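홈 | 갤러리 | 서랍 속 물건들 | 방명록

원탁 위의 것들

읽는 데 3분

Brudari 2층 탁자는 둥글고, 둥근 탁자에는 구석이 없다. 구석이 없으니 물건을 몰아둘 데도 없어서 뭐든 가운데로 모인다. 4월이 되어 치우기로 했는데, 치우기 전에 기록부터 하자는 쪽으로 이야기가 흘렀다. 일을 미루는 방법치고는 꽤 성실한 편이다.

탁자 무늬는 짙은 갈색 덩굴인지 격자인지 아직도 의견이 갈린다. Gianni De Luca는 격자라고 하고, 나는 그 얘기를 그만하고 싶다. 과자는 이 탁자의 주요 거주민이다. 봉지째 올라와서 봉지만 남는다.
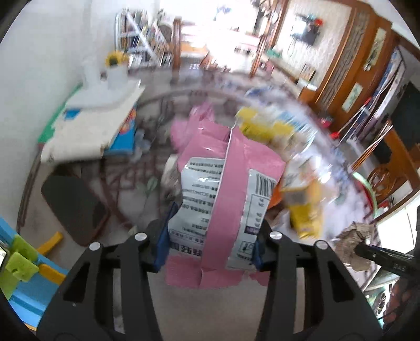
분홍 봉지의 뒷면. 중국어 글씨가 빼곡한 라벨은 거꾸로, 바코드와 영양성분표는 그 옆 라벨에.

나는 과자 앞면을 믿지 않는다. 앞면에는 늘 제일 잘 나온 표정만 있다. 뒷면에는 깨알 같은 글씨와 퍼센트가 있고, 읽을 줄 몰라도 뭔가 반성하게 된다. 구겨진 분홍색 밑단도 마음에 든다. 공장에서 여기까지 오는 동안 아무도 다림질해 주지 않은 얼굴이다.

왼쪽 위에 쌓인 것은 읽을거리다. 새파란 책 위에 크림색 얇은 것이 한 장인지 한 권인지 얹혀 있고, 앞쪽이 말려 올라갔다. 파란 책은 작년 9월부터 '다음 주에 읽을 책'이었다. 초록 표지는 벽 쪽으로 삐죽 나와 있는데, 밀어 넣으면 다른 쪽이 나온다. 해봤다.

꽃 모양의 반투명한 것에 대해서는 문의가 가장 많았다. 버리자는 의견과 예쁘다는 의견이 맞서서 당분간 그대로 둔다. 옆의 희고 회색인 구겨진 것은 변호하는 사람이 없다.

다음 갤러리는 Herside 창고의 선반이다. 3,000원짜리 바구니를 사서 정리할 계획이고, 바구니는 아직 안 샀다.

문의는 방명록으로 | © 2021 원탁 갤러리 | 맨 위로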